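FOR RELEASE, 3rd February

Corkdale launches the Arden tabletop tidy, a woven basket with a cover for your tissues

Hi, I'm Mareike Ackermann, and I look after home goods at Corkdale. I get to write this one myself, which makes me very happy, because I've been going on about tissue boxes at work since August and now there's finally something to show for it!

The Arden is a woven wicker basket split into three compartments, and it comes with a matching wicker cover that has a rectangular opening in the top. Tissues go in the middle and come up through the cover. The two side compartments are yours. Mine have the remote, my reading glasses and far too many pens (I've stopped fighting the pens).

We wanted it to look good in a room people really live in, so we set it up on a white table by the brick wall and put some green leaves near it. I love that tan weave next to red brick.
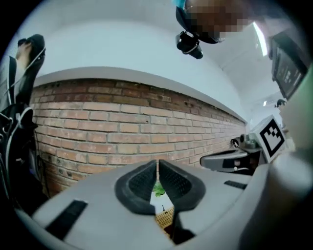
My mother would put hand cream on one side and the mail on the other, and she'd never lose either again, wrote Dörte Tiedemann after our preview evening in Brandport. I've had a lot of notes like that. People seem to know right away what's going in theirs.

We had 62 households try the Arden before we settled on the final size. The first version was too deep, and small things just vanished into it - one tester went a week without her car key. So we made the sides lower. The cover changed too. It used to sit so tight that you needed both hands and some patience to get it off, and now it lifts away easily when you want to put in a fresh pack.

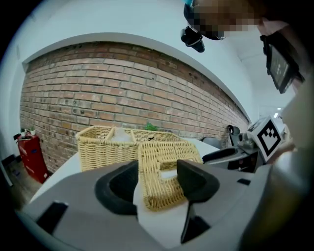 The opening also got a little longer along the way, after we heard from people whose tissues kept tearing on the way out. If you've ever had a cold and a stubborn tissue box in the same week, you'll understand why I cared so much about that.

Looking after it is simple. Lift the cover off, tip out the crumbs and paper clips, and go over the weave with a soft dry brush. Please keep it out of the dishwasher!

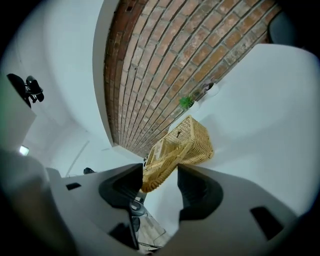 Eckhard Nolte asked whether it would work in a bathroom, and I told him yes, as long as it stays away from the shower. He's keeping cotton pads in his.

The first run is 3,000 sets, and 1,574 of those are already spoken for by stores. Each set is the basket plus the cover, and we're selling them together only.

For samples or questions, write to Mattes Buschmann at the Corkdale press desk in Brandport.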